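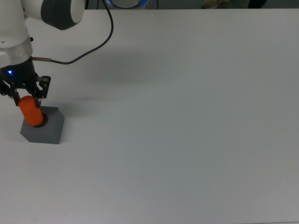

Figure 2. Robotic arm with two-finger gripper above a white tabletop.

4. Handling of Partial Refunds

4.1 Source of the records

The refund records used in this section come from the order database of Flundside, an online store that runs on the Fonetti shopping cart and takes card payments through the Vastent gateway. Each record holds the order number, the amount first charged, the amount returned, the tax attached to each order line, and the status shown to the customer. A total of 1184 refunds were kept after test orders had been removed. Full refunds were set aside at this stage, as both systems treat them as a simple reversal of the original charge and the totals agreed in every case.

Partial refunds follow a longer path. The store clerk selects the returned items in the cart, and the cart works out the sum due, including tax and any share of a discount code. The gateway receives only the final sum. It has no knowledge of order lines and cannot tell whether the figure sent to it is correct. Any error made in the cart therefore passes to the customer's card statement without a further check.

To separate cart errors from clerk errors, 200 partial refunds were worked out again by hand from the original invoices. The same rounding rule was applied throughout: tax was rounded once per order line and never on the order total. Orders paid partly by gift card were included, with the card share and the gift share listed apart.

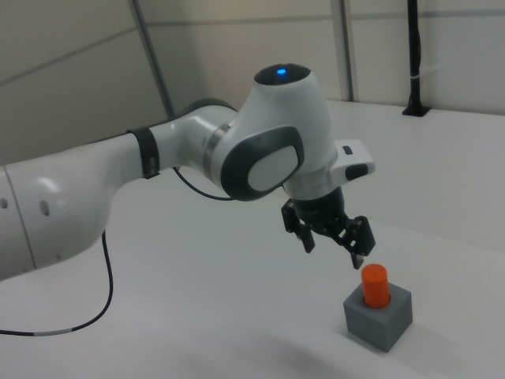 4.2 Results

Of the refunds worked out by hand, 44 differed from the amount sent to the gateway. Nearly all of the differences were a matter of cents and came from discount codes. The cart spreads a discount over all order lines at the time of sale, but on a return it applies the discount again to the lines that remain. Where the remaining lines no longer meet the minimum spend for the code, the discount is dropped and the customer is refunded too little.

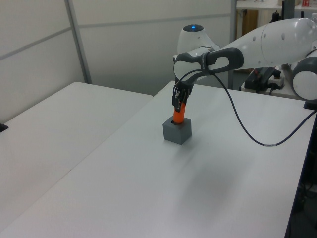

The larger differences had another cause. When an order was shipped in two parcels, the cart stored the shipping fee with the first parcel only. A customer who returned the contents of the first parcel received the whole fee back, and one who returned the second received none. Store policy called for an even split — a rule that was known to the clerks but had never been entered in the cart settings. Some clerks corrected the sum by hand and left a note on the order, while others accepted the amount shown.

Status messages raised a separate concern. The cart marks an order as refunded as soon as the request leaves the store, although the gateway may still decline it.

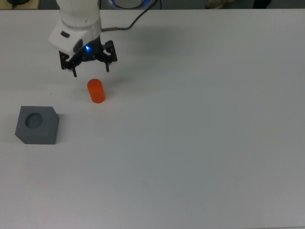 A declined request is written to the gateway log and appears in the daily report, but the order page is left unchanged. The Espinoza add-on, which the store installed in June, reads this log and returns the order to an open state. Records made before and after that change are marked in the data and are treated as two groups in Section 5.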